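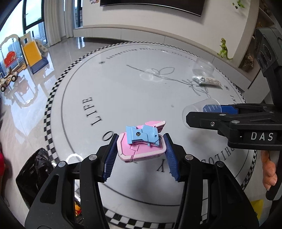 Page 26

Section 4: Taking the figure apart, cleaning it and putting it back together

This section covers the two-colour Kallio figure and any other figure in the Podudton range with screwed-on panels. Figures that only clip together are dealt with in Section 3.

Before you start

Work at a table with plenty of clear space around the figure. A round table does well, as you can move round to the other side without turning the work. Patterned or lettered tabletops are fine for the large sections, but small silver screws are hard to find among dark print. Lay a plain cloth over that part of the table, or keep the screws in a lidded pot.

You will need:
a small cross-head screwdriver
a clear measuring cup marked in millilitres, with 10 ml and 20 ml lines
washing-up liquid
a soft toothbrush
two dry cloths

CAUTION: Small parts. Keep screws and panels away from children under three.

4.1 Removing the upper plate

1. Fold the figure into its halfway position (see Section 2). The legs should be tucked in and the body section free on all sides.

2. Hold the body section by its sides. Do not hold it by the raised fin, which can crack at the base.

3. Find the silver screw on top of the light-blue plate. Loosen it with slow, even turns. If the screwdriver slips, stop and press down harder before trying again.

4. Lift the plate straight up. Put the screw away at once.

Note: The tiny hole near one end of the plate is not a second screw hole. It takes the peg of the Coma wing set (part 964, sold separately). Leave it open if you do not have the wings.

4.2 Washing the parts

1. Measure 10 ml of washing-up liquid into the cup and tip it into a bowl of lukewarm water. Use 20 ml for figures that have been kept in a loft or garage.

2. Rinse the cup and lay it on its side to drain.

3. Wash the plate and the body section separately. Use the toothbrush along the bevelled edges, where dust collects.

4. Rinse in clean water and pat dry. Leave the parts on a cloth overnight.

CAUTION: Do not use hot water, bleach or nail varnish remover. Pink parts fade sooner than blue ones. Never put any part in a dishwasher or on a radiator.

4.3 Refitting the plate

1. Check that the screw post on the body section is dry inside.

2. Set the plate down so that it sits flat, with the fin standing at the back.

3. Start the screw by hand, then tighten it until the plate no longer rocks. Give it no more than a quarter turn after that.

4. Fold the figure through both positions. If the plate catches, undo the screw by a half turn and try again.

If the screw turns but does not grip, the post is worn. Do not fill it with glue. Fit the thicker repair screw from spares bag 2, or order one from the Fletdale parts desk. The full parts list is on page 52.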